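How to follow a breaking news story without losing your whole evening

2023-04-08
By the Lullow Reader desk

I used to be terrible at this. Some big story would break - a shooting, a train crash, a building on fire - and I'd have fourteen tabs open and be telling my family things that were wrong by dinnertime. Last October, when the ferry terminal at Jinholm was attacked, I told my whole group chat that there were two gunmen. There was one. I felt awful, and I've done it differently ever since, so let me walk you through it.

Step 1. Write down the time. Seriously, before you read anything! Grab a scrap of paper or open a note and put the time at the top. Every fact you add gets its own time next to it. When the numbers change (and they will), you can see which one is newer instead of arguing with yourself.

Step 2. Pick 2 sources and stop there. I like one wire service and one local outlet. The wire is careful about who said what, and the local people know the streets. With Jinholm I had the wire open plus the little paper from Skendar across the bay, and the paper was the one that knew the terminal has a back entrance.

Step 3. Find the words "officials said" and ask which officials. A police spokesperson, a hospital and a mayor can all give a different count on the same afternoon, and all of them can be telling the truth as they know it. The hospital only counts who came through its doors. I write the source in brackets after the number, like "7 hurt (hospital)" and then "6 hurt (police)". Looks fussy, saves you later.

Step 4. Leave the motive blank. This is the hard one for me, I love a theory. Early stories tend to mention whatever else is going on nearby, a summit or a holiday or a big game, and it's so easy to read that as a reason for the attack. Read the sentence again. If it says there's no known link, write "no known link" and move on.

Step 5. Don't share pictures from the first few hours. Old footage gets passed around as new every single time. If you really want to check one, do a reverse image search and look for the earliest date it turns up. With Jinholm, a clip that half my feed was sharing came from a warehouse fire in Espinoza, years earlier.

Step 6. Set a timer for 32 minutes. Odd number, I know, it's just how long my laundry takes. When it goes off, close everything and go do something with your hands. Fold the clothes, take the dog out, whatever you've got.
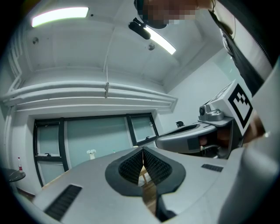
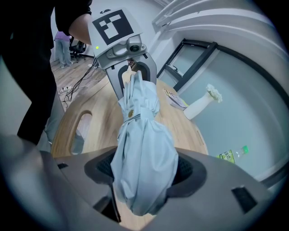

Step 7. Go back once before bed, and only to the same sources. Read the latest version from the top, even the parts you think you know, because corrections often get tucked in low down. Cross out whatever changed on your note. Don't erase it, though - I like seeing how far off the first hour was.

Then, a day or two on, look for the follow-up. Names of the victims usually come out once families have been told, and the longer pieces are where you find out about the people and the place. I've kept my Jinholm note in the kitchen drawer with "two gunmen" crossed out at the top, and I still take it out when something big breaks and my thumb is hovering over the send button.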